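Skekell bench conveyor, long version: three stars

I was ready to dislike this one. Skekell sells it as "silent" and "ready in 14 minutes", and I've bought enough bench gear to ignore both claims. Setup took me 89 minutes, most of it spent getting the side rails parallel. The manual covers that in one sentence.

The belt is good, I'll admit. It's green, grippy enough, and it tracked straight once I'd fixed the rails. But the surface throws back overhead light badly – fine if you work by daylight, annoying under ceiling lamps.

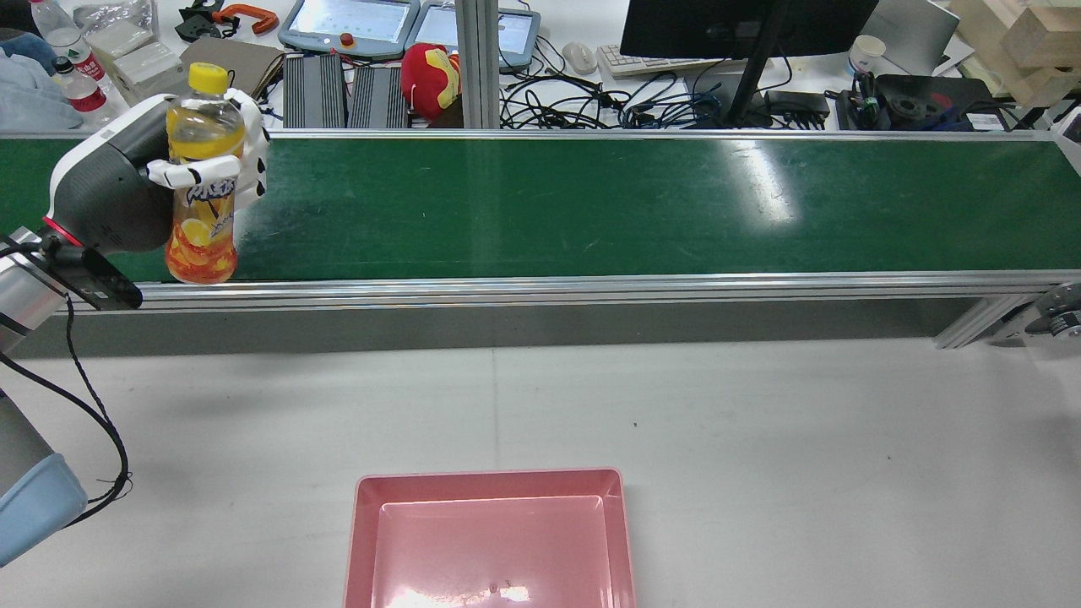
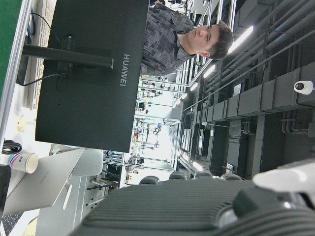

Praststead workshop, April. First photo: a drink bottle at the left end of the belt. Second: the desk with the monitor.

Silent it is not. You can hear the motor from a desk away, and it gets worse with anything heavier than a full bottle. The Russo belt I had before was quieter and cost 100 dollars less, though it was shorter by 17 inches.

Would I buy it again? On sale, maybe. At full price I'd want a proper manual and a matte belt.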